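**Two-gripper sort: planner keeps choosing the wrong arm near the tray wall**

**onyekachi_u**
Siloten planner, two arms, sorting hair ties and bracelets out of a shallow tray. Grasp scoring ranks candidates by mask area, and coils win every time. Beaded pieces score low and get left until last, by which point both jaws are working in the same corner.
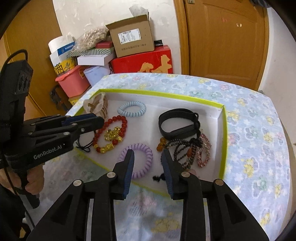

Arm assignment is nearest fingertip to grasp centroid, computed once per pick. I replayed 99 picks offline and the assignment flipped between consecutive planning cycles often enough to stall the queue. Has anyone added hysteresis here?

**pisden_itsuki**
Hysteresis hides it. The centroid of a ring is in the hole, so your distance is measured to a point with no material. Use the nearest graspable contour segment instead.

**onyekachi_u**
Fair for the bracelets. The coils flip too, though, and their masks come out filled.

**lammers99**
Disagree with Itsuki. Contour distance is noisy on anything tangled. Lock the assignment until release and penalise swept-volume overlap. We've done it that way in Lammers since 2012.

**pisden_itsuki**
Locking is fine until the target moves. If the other arm nudges it you are committed to a stale pose. Try these in order:

1. Log both candidate costs per cycle, not just the winner. For small shiny pieces lying on patterned cloth, log mask confidence as well. 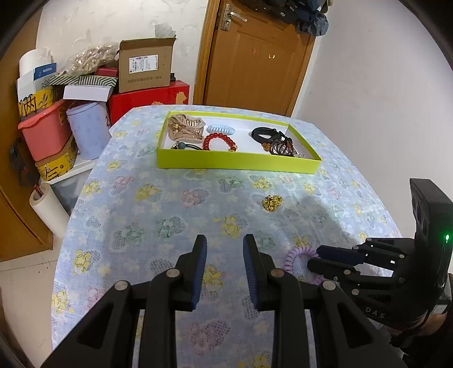
2. Set the switch margin from the logged cost spread.
3. Re-segment after each release, before assigning.

**onyekachi_u**
Costs are logging now. The margin was zero in my config, so I'll start with step 2 and leave the lock off.

**lammers99**
Post the overlap numbers too. I still think you'll want the lock.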